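Visit to the Ploneso teaching laboratory, Steltedville, May 13, 2024

Guangming Yin met us at the side entrance and took the group up to the second floor, where the wet chemistry rooms are. Coats and glasses were issued at the door. The tour covered two rooms and lasted until lunch.

Most of the time went on glassware handling. Work is set out on black cloth, which makes clear glass easier to find under the ceiling lights. Pale dust shows up on it too, and Yin said the cloths are washed weekly. 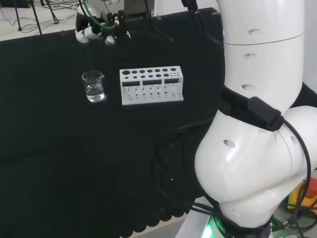 *Beaker and white plastic rack on the bench cloth.*

The racks take several tube diameters in one top plate, with the largest hole at the left end of the rear row. Ploneso buys them from Simano. An older Xu pattern is still used in the second room and will be withdrawn in December.

We asked about breakages. Beakers go mostly at the spout, usually in the sink. Replacement stock is kept under order code 2799 in the corridor cupboard, and staff sign for each piece.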